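Linen room notebook, Votthorpe workshop
January, started 8.40 in the morning, kettle already on its second go

Carried over from last time: the folding trial is still not finished, the blue crates are still in the corridor, and whoever has the good marker pen still has it.

The job today was the yellow tops. Brurgate want their kit back folded to a standard size so it goes into the lockers without a fight, and they have sent us a sheet of instructions with a diagram. The diagram shows a garment with no wrinkles, no neckline and apparently no thickness. I have pinned it above the bench as something to aspire to.

Counter on the log stood at 1,079 when I sat down. That is items folded, all sorts, going back to when we started keeping count properly. The target for the whole contract is 2,278, a number that came out of a Brurgate spreadsheet and which I have stopped asking about. I moved over to the marble-pattern worktop because the light is better there and because the long table is under the Conetti order, which is all napkins and has been breeding.

Method as agreed: shake out, lay face up, smooth from the middle, sleeves in, sides in, hem to collar, turn over. Seven moves if you are counting a shake as a move. Bayram's own folding guide, which came in the box with their shelving, does it in 3, but theirs assumes the thing is already flat when you meet it, and I have yet to meet one that was.

Notes on yellow cotton, for anyone taking over:

It holds a crease you don't want for a good long while and lets go of one you do want as soon as you reach for the next item. Ironing first would solve this. Ironing first is not in the price.

Pick it up by a corner and you get a corner. Pick it up in the middle and you get a tent, and then you have to work out which way the tent is facing. I did a fair few tents before the first tea. The trick is to find an edge and follow it along, but the edges like to tuck themselves under the rest, and the fold that looks most like a hem is generally just a fold.

Print side up for anything with a design on it. If the design is bunched, open it out first and fold second. I have written this on the board as well, in pencil, see above regarding the marker.

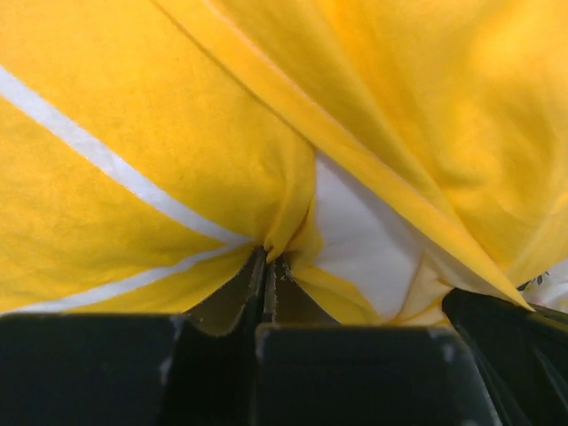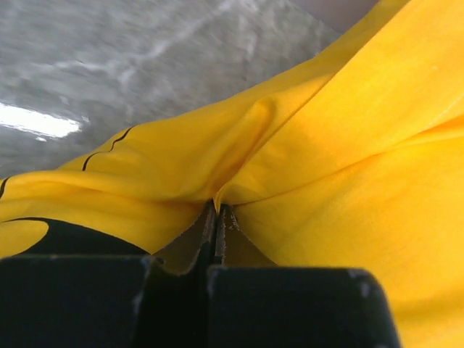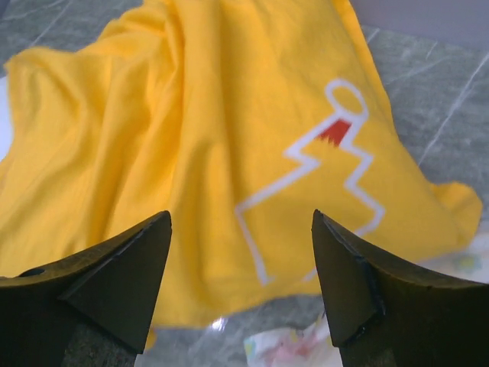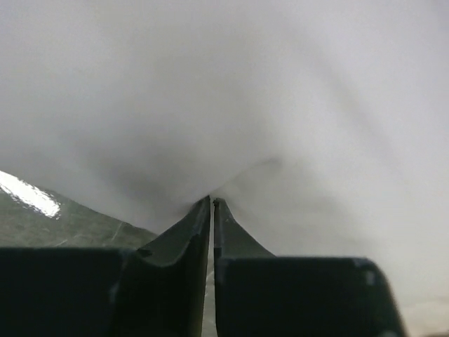
Second thing, the smoothing. I have been going at it from the collar end down, which pushes all the slack into the hem, where it sits in a wave and refuses to be squared off. Tried middle outwards for the second half of the morning and it was better, though slower. Tried it again after lunch and it was worse, though lunch may be to blame. Will call that inconclusive and do another batch before I change the method sheet, having been told off for changing the method sheet.

The finished stack is a separate problem. Cotton tops folded to the Brurgate size want to be a neat brick and end up more like a loaf. The bottom ones are lovely. Each one above is slightly less lovely, and by the time you are level with the kettle the pile has a lean on it. Turning alternate ones round so the collars don't all land on the same side helps a good deal. I should have thought of that in the autumn. The napkins never needed it, napkins having no collars, so I will put it down to that.

Did try the cardboard former again (the one cut down from a Bayram box). It gives a good width. It also stays inside the garment if you are not paying attention, and I have twice now put a very crisp top on the stack and then spent a while looking for the cardboard. Painted one side of it orange. Orange does not stand out against golden yellow as much as I had pictured. Will repaint it in some colour I have given more than a moment's thought to.

Ran out of yellow a bit before three and went back to the Conetti napkins to keep the afternoon respectable. They fold in quarters and they stay folded. After a morning of sleeves I found them almost insultingly easy, and did them with the radio on.

Things that want doing:

Ask Brurgate whether the size on the sheet is before or after stacking. The sheet says "finished depth" and could mean either. If it means after, the whole first crate is too thick and I would like to hear that sooner than they would like to tell me.

Sweep under the worktop. Yellow fluff has been collecting along the back and I don't want it turning up in the white goods.

Put a hook up for the shaking-out. At present I am shaking things out in the doorway, which is draughty and alarms the people going past with trays.

Lint roller refills. We have the handle. We have had the handle for months.

Move the blue crates, or admit they live in the corridor and put a plant on them.

Find out if the Votthorpe van goes on to Brurgate in the mornings or the afternoons now. The sheet on the door says both.

The counter was not updated at the end of the day because I folded the tally slip into something. It will be in one of the tops, probably near the bottom of the pile, in the lovely ones. Will go through them tomorrow before anything is crated, and refold them all, which I suppose will be good practice. Left the first crate open with a note on it. Lights off at 5.20, heater off, window on the latch.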